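Gulley Street Singers – Minutes of the October Planning Meeting

Began at 7:15 p.m. Unathi Makhubela in the chair, Stelios Zacharopoulos taking notes. 19 members present. Last month's minutes approved with one fix (the Leblanc piece is in G, not D).

1. Fall concert
What a night! Tickets and the bake table brought in $2,940, our best yet. After hall rental and printing we keep $1,160. Everyone who sang in the Londodau set was thanked with loud applause, and the altos asked that it be noted they came in on time.

2. Winter program
Unathi played through three new pieces at the piano. The Jomska lullaby won everybody over by the second verse and is in. The Leblanc carol stays too, this time with the full descant. Stelios would like a round that the audience can join, and a short list of tunes will go out by email. Please sing them at home before you vote – two of them look easy on paper and are not.

3. Music folders
We are short 20 folders. Agreed to buy black ones with elastic corners. Old folders can be handed in at rehearsal, with your pencil marks left in the scores if they are any good.

4. New voices
Three visitors came last month and two have joined, both tenors! Open rehearsals will go on through the winter. Anyone bringing a friend should let Unathi know which part they sing, or think they sing.

5. Warm-ups
Moved up to 6:45 p.m. by a show of hands, 16 to 3.

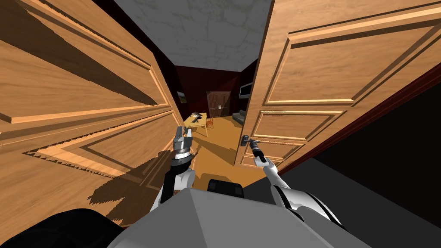 6. Opening number
Unathi wants the lullaby to start out of sight, with the sopranos humming in the next room before the rest of us come in underneath. She is thinking of a pair of paneled wooden doors, both standing open in a wide V so the sound comes through from the room beyond. Basses loved the idea. We try it at the next rehearsal, soft shoes please. Closed at 8:50 p.m. with one more go at the lullaby.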